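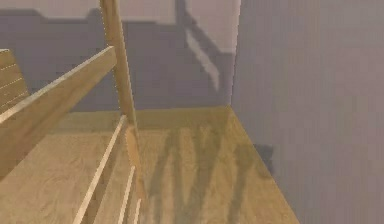 **Figure 1.** Wooden furniture in the simulated Fimberg room, with shadows across the floor and back wall.

### 4.2 Release rules for simulated rooms

Simulated rooms have become wonderfully cheap to make, and we would like every lab that trains robot policies in them to share more of them. Sharing works best when a scene arrives with a record of how it was built. The Grornwood checklist, which we drafted in April and have used for every release after that, has 13 items. Seven of them are mandatory, and this section covers the ones that changed our own habits the most.

The first concerns light. A scene must ship with its light positions, intensities, and shadow settings stored next to the geometry. In Figure 1 the shadows take up a good part of the floor and wall, so a policy that reads pixels will be reading them too! We ask authors to name one light setup as the default and to report any randomization as a range, with the seed. A sentence such as "lighting was varied" does not pass.

The second concerns views. Each scene needs reference renders from more than one camera pose, and at least one must have furniture close to the camera. Thin parts such as slats and posts are where depth errors love to hide. Reviewers compare the color render with the depth map before they look at any task result.

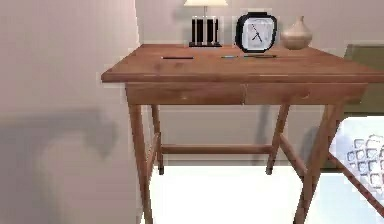 *Rendering and scene notes: Hajar Tahiri and Wael Erraji, Hundley*

The third mandatory item deals with small objects. A desk with a lamp, a clock, a vase, and three thin writing implements on it is a lovely test of how well a scene file has been kept. Every loose item gets its own entry with mass, friction, and collision shape, and anything fixed in place is labeled as fixed. For slender items lying flat, the checklist also asks for a settling test: run the physics for 3000 steps with no robot commands and log the drift of each object. Authors publish the log even when the drift is large.

Drawers have a rule of their own. If a drawer front is modeled but the joint is missing, the scene card must say so in its first paragraph. We applied this to the 184 scenes in the Sultana collection, and it made the task lists far easier to write.

Render quality is left to the author. Soft edges or blocky patches are allowed, provided the sample count and denoiser settings are listed and the same settings are used for training and evaluation. Section 4.3 gives the scene card template in full.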